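Notebook, two-hand manipulation, Pillel bench
October 30, 2024

Continuing with the lid task. Since July we have used only hard boxes and one cloth, so the policy never had to deal with a thing which has a hinge. The question for this week is simple: if we change the way the pauses are handled in the demonstrations, does the opening of a folding object become better, or do we only make the curves look nicer?

Method as agreed with Ferhat Kurtuluş. We have 140 demonstrations of opening and closing. In set A nothing is removed. In set B, every part where both wrists are almost still for longer than 2000 ms is shortened to one short hold. Same network, same seed, same training length. Then 22 trials with A and 22 with B, mixed in order, so that I do not get tired always in the same half.

I keep the other objects on the table during the trials. Ferhat wanted to clear it for the first runs, but the demonstrations were all recorded with things lying there, and I do not want to change two conditions together. Positions are shuffled between trials, the folding device stays near the middle.
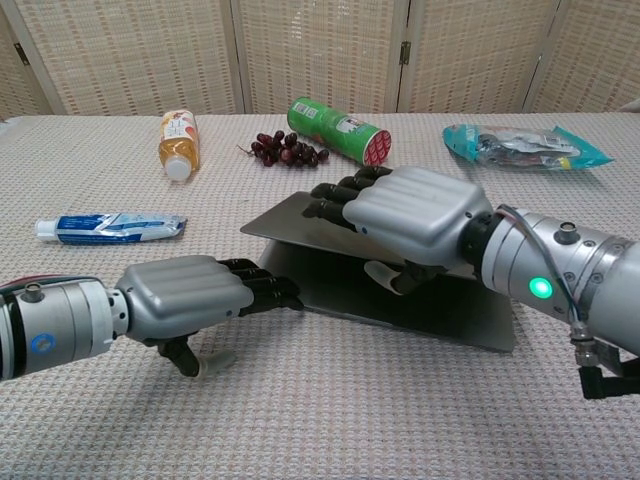 Lid task, both hands at the device, lid partly open. Grapes and bottle behind.

What I count as success: the lid goes past the mark on the Minhas angle gauge and both hands are back over the cloth before the time limit. If the whole device slides and the lid opens anyway, I write "slide" and it is counted separately. In the old protocol this was a success, and I think it hid a lot from us.

Result: A opened the lid in 13 trials, B in 17. Slides not included (A four, B three). The rest are plain failures. It is a difference, but with so few trials I would not put it in the paper as a finding. Ferhat is more optimistic than me.

More interesting is how they fail. With A the typical failure is waiting. The hands arrive, then they stay above the lid and correct a little, left and right, until the time is over. I believe this is learned directly from the operators, who also waited there to see the contact. With B there is nearly no waiting, but twice the thumb came too early and pushed the lower part down instead of going to the edge. So the pause was maybe carrying some information — at least for the thumb.

Small things to remember:
The cloth moves. I fixed it with tape at the corners after trial nine, so trials one to nine are not perfectly the same condition. They are marked in the sheet.
The Bastura logger writes the wrist time and the finger time with different clocks. Corrected afterwards with the script from Wadberg, but please check the offset before you use my files.
Trial 15 of B was repeated, I had started the wrong checkpoint.

Next: set C, where the pause is shortened for the arms only and the finger data stay complete. If the early thumb disappears, then we know something. I also want to ask Ferhat to label the slides again without seeing which set they come from, my own judgement is not blind.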